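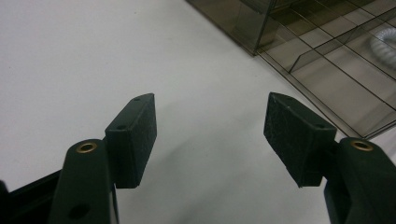 About the Ninanmont bench

Ninanmont is a small workshop that sets up and looks after hand-held gripper stations. A station is a pair of grippers, a work board, a support frame, the cables and the checks that keep all of it reading the same from one shift to the next. We do not design the grippers. We get them ready, keep them in use and repair them when a pad, a bushing or a linkage wears.

The shop was started by Gonzalo Campos, who had spent years servicing packaging lines and wanted to work on smaller equipment. He still does most of the final checks himself. There are 7 of us now, and everyone learns the bench before they learn anything else.

What we look after

Our main job is the Grarker station, a two-hand setup used for sorting and placing small items. We have closed 379 service tickets on it so far. Most of them were small: a pad screw that had backed out, a cable pulled tight across the wrist, a finger that came back a little out of line after a pad change. 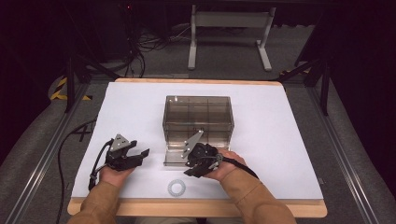
Setup takes most of a morning, and the larger part of it goes into the board and the cables. The board has to sit square between the side rails before anyone picks up a gripper. We put a sheet of white paper over it, set out a divided plastic box as the target and work the two grippers toward each other in front of it, one in each hand. Each cable gets its own way out, one down the left side and one across the back of the right hand, so the operator can turn both wrists freely. If a cable tugs at any point in the reach, we reroute it and start the check again.

How a check runs

The routine is the same for a new station and for one that has come back from repair.

Open the fingers fully over a plain white surface and look at both pads. Light scuffs and specks are normal. A pad with a torn face is replaced.

Try the pad screws with a hand driver. Snug is enough — the holes do not forgive a heavy wrist.

Look at the brass rings in both fingers. They should sit flush, with no dark line opening up on one side.

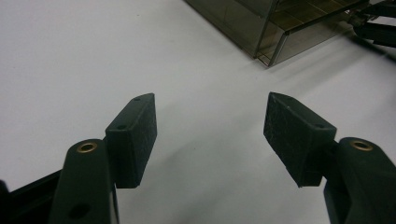
Close the fingers slowly and watch the pads meet. The top edges should arrive together. If one leads, loosen that pad, reseat it and repeat.

Pick up the test items, hard ones first, then soft ones. We keep a tray of 26, and spiral hair ties are the ones that catch people out.

Write down the result, including anything that was left alone on purpose.

Parts and records

Pads and bushings are stocked here and go out the same day when a request reaches us before 2 p.m. We label replacement pads as left and right pairs and change both at once, even when only one is worn.

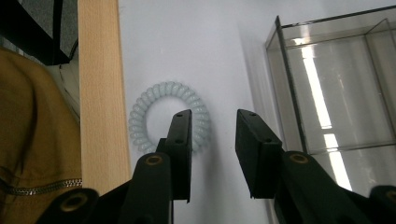 The old pair goes into a bag with the ticket number on it and stays on our shelf until the next service. Our log has 2985 entries, kept in a plain format that any customer can ask to see for their own station.

Where to find us

The workshop is on the ground floor of the Sotomayor building, through the Dretari entrance. The bench is open to customers from 8 a.m. to 4 p.m. Please bring the whole gripper with its cable attached, even if only a pad needs work. We close for stocktaking in January.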